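# Second floor desks, Lindsay building

March 2022

We moved the office from Flendmont to the Lindsay building in January, and several people who have not been in yet asked what the new desks are like. I said I would put up a page. It covers the shared desks on the second floor only. The meeting rooms and the kitchen are still being finished and will get their own page.

There are 16 places in all. The desks are white and stand side by side in runs, with dark panels along the back edge between you and whoever sits across. The old tables at Flendmont had no panels, and the most common request in the survey was for something to look at besides another person's face.

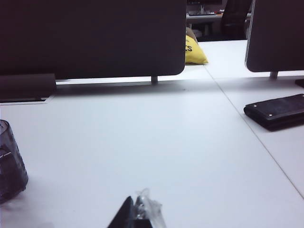

The panels are raised on short gray posts, so there is a gap underneath. Papers do slide through it. If something of yours goes missing, ask at the desk opposite before you write to me. There is also an opening between one panel and the next, wide enough to pass a stapler or a folder across without walking to the end of the row.

Some practical points:

- Desks are not assigned. Book through Worus, by the day or the half day. Bookings open 7 days ahead.
- Clear your desk when you leave. Bags and coats can go in the lockers by the stairs - the code is the same as for the front door.
- Wipe the top with the spray from the supply shelf. Please don't use the kitchen scouring pads, they leave marks on the white.
- The joins between desks are not perfectly level yet. Flekel is sending someone to adjust the legs, and until then keep full cups away from the seams.
- Spare monitors are in the storage room. Sign one out and bring it back the same day.

The desks were bought from Flekel at a total of $1799 for the first run, delivery included. The second run cost slightly more. Setting everything up took roughly 75 hours, most of it cabling.

Corrections to the booking list go to me. Anything wrong with the desks themselves goes to the building office on the first floor.

Marcelino Aranda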